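Brarkeo to Open Furniture Repair Center in Watside This July

WATSIDE, 2024-03-26 — Home furnishings retailer Brarkeo today announced plans to open a furniture repair and refinishing center in Watside, giving customers in the region a local option for restoring tables, chairs and cabinets. The center will open in July in the former Mathur building on Nulbridge Road.

The new location will accept furniture of any brand and any age, whether or not it was purchased from Brarkeo. Services will include surface refinishing, joint repair, drawer and hinge replacement, and reupholstery of dining chairs. Customers will receive a written estimate before any work begins, and there will be no charge for the estimate if they decide not to proceed.

"Our customers have told us for years that they would like to keep the furniture they have," said Shalini Pant, chief executive of Brarkeo. "A dining table may have been in a family for two generations. When the finish wears through or a leg comes loose, the owner should be able to bring it to someone nearby who knows how to repair it."
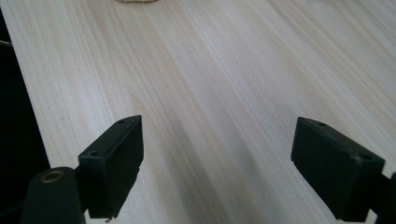

Brarkeo expects the Watside center to handle around 600 pieces in its first year of operation. Standard repairs will be completed within 4 weeks. Larger projects, including full refinishing of dining sets, will be scheduled individually. Pickup and delivery will be available for an additional fee to households within 42 miles of the center.

The center will be led by Edgardo Manalastas, who joined Brarkeo as a cabinetmaker and most recently managed the company's customer service workshop. He will oversee daily operations and the training of new staff. Hiring for bench technicians, finishers and front desk positions will begin this spring, and prior experience in furniture repair is not required for entry-level roles.

"Wood furniture is very forgiving if it is treated properly," Manalastas said. "Many of the pieces we see need a careful cleaning, some glue and a new coat of finish. We look forward to doing that work in Watside — and to showing people how to look after their furniture at home."

Evening classes on basic furniture care will be offered at the center beginning in the fall. Topics will include removing water rings, touching up scratches and choosing between oil and varnish. Class dates and fees will be published after the opening.

About Brarkeo

Brarkeo sells and services furniture for homes and small offices. The company offers delivery, assembly and repair through its stores and regional workshops.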